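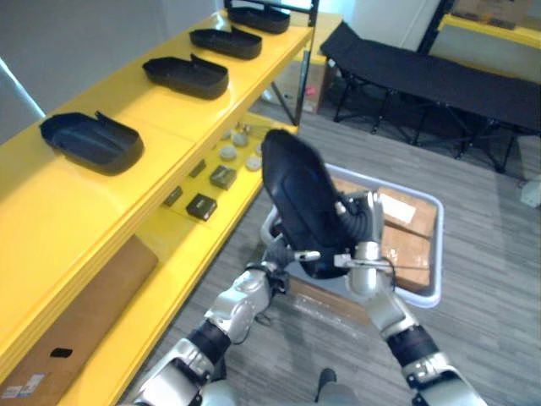 *Black trays on the yellow shelf.*

**LODGE NOTES, August 2026**

Quick one this month, half the lodge is away and the other half is painting. Will try to get everything in. If I missed your item, send it again, the old email adress is still bouncing.

**Dining room.** Closed through the end of the month. Floor first, then walls, then the new serving hatch. We had hoped to have it back for the first stated meeting after summer break but the floor people found damp under the east side, so add two weeks. Maybe three. Festive board will be at the Collska, upstairs room, same as when the boiler went. Parking there is tight, so please share cars where you can. Street parking on the hill is free after six.

Menu at the Collska is set: soup, chicken or the mushroom thing, pie. Tell the secretary which when you book. Last time we had seven people change their minds at the table and the kitchen was very nice about it but let's not do that twice.

**Stated meetings.** Back on the usual night, usual time. Agenda for the first one is long. Minutes from before the break, balloting on two petitions, the by-law change on life membership (second reading, vote to follow), reports. Dark suit, not tuxedo, until the weather turns. Aprons are in the cabinet in the anteroom while the work goes on. Please hang them back up. Please.

**The by-law change.** A few of you have asked what it does. Short version. Right now a brother can go life member after 25 years of dues. The change keeps that but adds a one-time payment for anyone over 16 years in, amount set yearly by the lodge. The money goes in the permanent fund and only the income can be spent. It does not touch anybody who already has a life card. Full text is pinned up in the lobby and I can mail a copy. Two thirds needed to pass.

**Degree work.** Two Entered Apprentices waiting on their Second, one candidate ready for his First if the ballot is clear. We need a Senior Deacon for the October degree, ours will be traveling. Also somebody willing to learn the long charge. It is long. Practice every other Wednesday, the upstairs lodge room is fine to use, come in by the side door. Coffee but no cups, bring a cup.

**Visit to Skendham.** On, finally. We owe them a visit since January, when the ice got in the way and we had to call it off with everyone already in their coats. 19 of us signed up so far and the bus holds more. Leaves the lot at 4:30 sharp. They are doing a Third and have asked us to fill two chairs and bring our own working tools for the presentation. Cost is the bus plus dinner, pay on the night, cash or check. Ladies and guests are welcome for the dinner but there's a two hour gap while we are in lodge. Skendham say there will be cards and somebody to show them the old part of town.

If you have never seen their lodge room, go. Painted ceiling, real gas brackets (not lit), and the most uncomfortable benches in the district. Bring a cushion, I mean it.

**Scholarship.** The Manríquez award goes out again this year. $1000, one student, any trade or college program, must live in the county. Forms from the secretary or the high school office. The readers want them by the end of next month and will not take late ones, they got burned last year. You do not have to be related to a Mason. People keep thinking you do, so please say it when you hand out the form.

The pancake breakfast brought in $2,367 after costs, best one so far. All of it goes to the award fund except the bit we already promised to the food pantry. Thank you to everyone who flipped, poured, wiped down or just came and ate a lot. The griddle needs a new knob before the next one. Anyone handy?

**Nurus.** For the newer brothers, Nurus is the widows' and sick visiting list, named after the old lodge that merged with ours. It needs drivers. Mostly rides to appointments, some grocery runs, now and then just an hour sitting and talking. Three of the regular drivers have stepped back this summer for health reasons of their own and the list has not got any shorter. Daytime is hardest to cover. If you're retired and have a decent car, or not retired and have a free morning, sign the sheet by the phone. You will get a call, not an email, most of the ladies do not do email.

Also on this, if you know of a brother who is ill or in the hospital, tell us. We only found out about one last month after he was home again.

**Library.** The books are in boxes while the painting goes on. No loans till they are back on shelves. If you have had the two volume history at home since forever, no questions, just leave it in the office. The set is missing volume one.

**Dues.** Notices went out. Some went out twice, sorry, ignore the second one. If yours shows the wrong amount call before you pay. Anybody having a hard year should speak to the Master in private, it will be taken care of and goes no further.

**Lost and found.** One gray hat, one pair reading glasses in a brown case, one umbrella, a casserole dish with a blue lid. Dish has been here since the spring dinner and is clean. Office has them.

**Next issue.** Items in by the 20th please, short is fine. Pictures of the Skendham trip wanted. Anniversaries too, I have got dates for 50 year pins but not the 25s, the card file for those is in a box somewhere with the library.

Side door code changed, call the office for the new one.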